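How to Make Up Your Own Word Puzzles for Family Game Night

By Nayeli Galindo
01/01/2018
6 min read
Print | E-mail

We had a long, cold December at our house, and by the second week of it we had played every board game in the closet. So I started writing word puzzles on the backs of old envelopes, mostly to keep people at the table while dinner finished, and now I get asked for them every single night. I've had enough friends ask me how I do it that I figured I'd better write it all down.

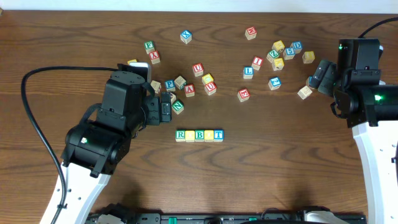 The kind I make most are missing-letter puzzles, where you take a word, knock out a letter or two, and let everybody shout. They're quick, they work for just about any age, and you can write a whole evening's worth while the rice cooks.

Start with a theme

Pick something your family knows well. Ours have been breakfast foods, things in the garage, dog breeds (harder than I expected!) and towns we drove through last summer. I write down 19 words on the theme before I do anything else. You won't use them all. By the time I throw out the ones nobody can spell, and the ones that are too easy, I usually have 13 left and that's a nice long round.

Choose what to take out

Vowels are the easy way in. If you write G_R_G_ for "garage," most grown-ups will get it in a second or two, and a third grader will get it after muttering for a while. Taking out consonants is a lot meaner. Try _A_A_E on your brother-in-law and see how he likes it.

For little kids, leave the first letter alone and take out only one letter from the middle. Three-letter words are great for this. C_T is a good one, and it can be CAT or COT or CUT, so you need to decide ahead of time whether you'll accept any real word or only the one you were thinking of. At our table any real word counts. We had a big argument over this once and I don't want to go through it again.

Check for twins

Before you put a puzzle in the pile, say it out loud with every vowel in the gap. B_LL gives you ball, bell, bill and bull, and if your theme is "animals" then only one of those fits, so the theme does the work for you. If your theme is "stuff around the house," you've got trouble. Swap it for a longer word or fill one blank back in.

Add a clue (or don't)

I write a tiny clue under the harder ones. Keep it short and a little silly. For "pancake" my clue was "flat on purpose" and my daughter still brings it up. You can hold the clue back and trade it for a point, so a team that guesses cold gets two points and a team that asks for help gets one. That's all the scoring we do.

Put them in order

Easy one first, always! Then a medium one, then a couple more easy ones, and save the real stinkers for the last third when everybody is warmed up and a bit loud. I used to go straight from easiest to hardest and the younger kids would wander off to the couch halfway through. Mixing them up fixed it.

Playing it

Split into two teams with at least one good speller on each. I hold up the envelope and count to five in my head before anyone can answer, which gives the slower thinkers a fair shot. If both teams are stuck after a minute, I fill in one blank and we go again. If they're still stuck, I read out the answer and everyone groans and we move along.

Let the kids write a few of their own, too. They'll leave out far too many letters the first time (I got _ _ _ _ S from my youngest, who was very proud of it). Just ask them to put two back.

Keeping the good ones

I keep mine in a recipe box, filed by theme, with a little check mark on the back each time we've used one. After over 453 puzzles I can't remember which ones my sister's family has already seen, so when we go to her place I put an S on those. It's a dull bit of bookkeeping but it saves a lot of "we did this one at Thanksgiving."

If you want to start tonight, do soup. Everybody knows soups, and M_N_STR_N_ will keep them busy until it's time to set the table.

Print | E-mail

Related

Rhyming Charades for Mixed Ages
How to Write a Treasure Hunt in One Afternoon
Rainy Day Pencil Games
What to Do With a Board Game That's Missing Pieces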